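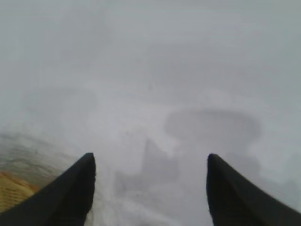

Pale ground, darker oval to the right (possibly a bowl or a rim), upright shape slightly below and to its left.

List: drercombe-kitchen
Subject: Re: Worktop colour and the grey bowls
Date: Fri 23 May

> The Matei quote has come back for the long run under the window. They
> can do it in the pale grey or in the dark green, same price, same
> edging. I would go for pale grey as it matches the wall units and will
> not show limescale.
>
> Second point. The Plinivard bowls we use at lunch are mid grey. Someone
> raised the matter of things being hard to pick out on a pale surface,
> particularly for members who do not see well. Is that a question of
> the worktop, the bowls or the lighting? If it is the lighting I would
> rather know before the order goes in.
>
> Also, does anyone have the finished length of the run? I have two
> different figures.

Taking the last question first. The two figures are both in the file and they measure different things. The longer one includes the return by the fridge. The run under the window does not, and Matei should be given the window run only, with the return as a separate piece. There is a joint there already and it has given no trouble.

On the depth: the usable front-to-back space between the upstand and the front edge is 510 mm. With the drying rack in its present position this drops to 462 mm at the left-hand end. Please quote the first figure on the order and ignore the second, as the rack can be moved.

On colour, the three things you list do not act separately. What matters is the difference in lightness between an object and whatever is directly behind it. Hue counts for much less, and for several of our members it counts for very little. A mid-grey bowl on a pale-grey top has some difference, mostly along the rim. The inside of the bowl tends to read lighter than the rim, so from the front you get an oval line and not much else. Tall narrow things such as jugs and utensil pots do slightly better because more of the side is presented to the viewer, but where one stands close to a bowl the two shapes are easily confused.

I tried the Plinivard bowls on both Matei samples last week, at the window end and again by the fridge. I had no meter, so treat the following as judgement only.

Pale grey sample, window end, mid-morning: rim legible from the doorway, body of the bowl poor. Glare on the sample at the back edge.

Pale grey sample, fridge end: rim legible from the table, lost from the doorway.

Dark green sample, window end: bowl legible as a whole from the doorway. Grey lid on grey bowl still hard to separate.

Dark green sample, fridge end: much the same, a little worse. The white cups were very clear at both ends.

The sample is a small piece and has a satin finish. Matei also list a matt version of the green. I have not seen it. If they will send one I would like to have it before a decision, as the glare at the window end may matter more than the colour.

On lighting: the Grurnis strip under the wall units is rated at 1,000 lumens according to the label. It lights the back half of the worktop and leaves the front to the ceiling fitting. Moving it forward to the front rail of the units would even this out. More light on the present arrangement would brighten the worktop and the bowls together and leave the difference between them where it was, so I would not spend money on a stronger strip.

Cost is the remaining point. Replacing the bowls is cheaper than it sounds if it is done by wastage. We have lost more than 3 since December and each was going to be replaced in grey. If the next box is ordered in white, and the worktop is green, the problem works itself out over time. If the worktop is pale grey, the next box should be the dark blue. White bowls on pale grey would be a step backwards.

Proposal, then:

1. Ask Matei for a matt green sample, to be left on the window end for a few days.
2. Hold the order until it has been looked at in the morning and after dark.
3. Move the Grurnis strip to the front rail at the same time as the worktop goes in – the units will be clear for the fitting anyway.
4. No more grey bowls.

Limescale I accept. The green will show it along the tap, and the back of the sink will want wiping down daily. The pale grey shows tea.

One thing not in your message: the edging. Both samples came with edging in the same colour as the top. A contrasting front edge is useful to anyone judging where the surface stops, and Matei used to offer it as an option. Could whoever rings about the sample ask whether they still do, and whether it can be had on the return as well? If it is only available on straight runs I would still take it for the window side.

The drawings are in the blue folder on the shelf above the kettle. Please put them back in order, the section through the sink went missing for a fortnight last time.

--
drercombe-kitchen: replies go to the whole list by default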